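Notebook, June, claims scoring trial

Morning, first coffee

Okay, picking up where I left off. The Chamoun export finally came through overnight and it has 2,000 closed auto claims in it, which is what we asked for, so no complaints there. The date columns are another story! Loss date and report date are both stored as text, and the Andstead branch writes them day first while everybody else writes them month first. I spent most of an hour wondering why so many people seemed to report an accident before having it (my late-reporting rule was flagging them like mad).

Fixed with a branch lookup before parsing. Ugly, but it's in the load script now, and I left a comment so the next person doesn't rip it out. If you're reading this and thinking of ripping it out – please don't.

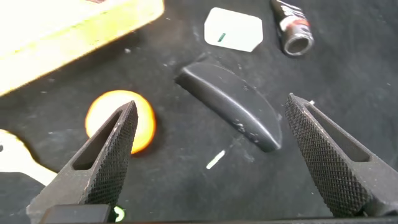 First run, 11:20

Ran the old rule set untouched, just to have something to compare with. It flagged 317 claims for review. The investigators had already told us the old rules throw too much at them, and scrolling through the list I can see what they mean. A lot of it is windshield stuff. Someone gets a chip, waits until the weather's nice, calls it in a month later, and the rule screams.

Things I want to try before touching the model at all:
Take glass-only claims out of the late-reporting rule.
Stop counting a change of phone number as suspicious by itself. People get new phones.
Raise the "new policy" rule so small claims under $400 don't trip it.
Check whether the repair shop match is reading the Hikby shop codes with their leading zeros. I have a bad feeling it isn't.
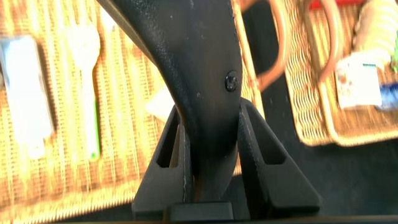 After lunch

Bad feeling was right. The zeros get dropped on import, so two different body shops end up with the same code and look like one very busy, very shady business. Poor guys. I've forced that column to text and rerun the join, and the giant cluster at the top of the network chart is gone. I was kind of proud of that cluster, too. I'd already made a slide.

Grerkard question, still open: do we score a claim once when it's first reported, or again each time something new gets added to the file? Their system can call us on every update, but then the adjuster sees the score jumping up and down all week and stops trusting it. I'd go with 2 fixed points, first notice and right before payment. Want to hear what the claims side thinks before I build anything.
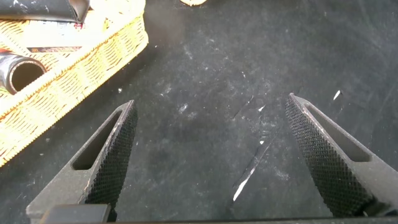
Open gripper over the dark work surface.

4:45, before I forget

Glass change is in, phone number change is in. The small-claim cutoff is written but switched off, as I want to see the first two by themselves. Rerun is set to go tonight on the full export.

Also, the closed claims only tell us what somebody bothered to look into. Anything paid straight away is marked clean in this data, and some of it surely wasn't. Need a line about that in the write-up, near the top where it'll get read.

Tomorrow: compare tonight's list against the old one, pull a handful from each side and read the adjuster notes properly. And delete that slide.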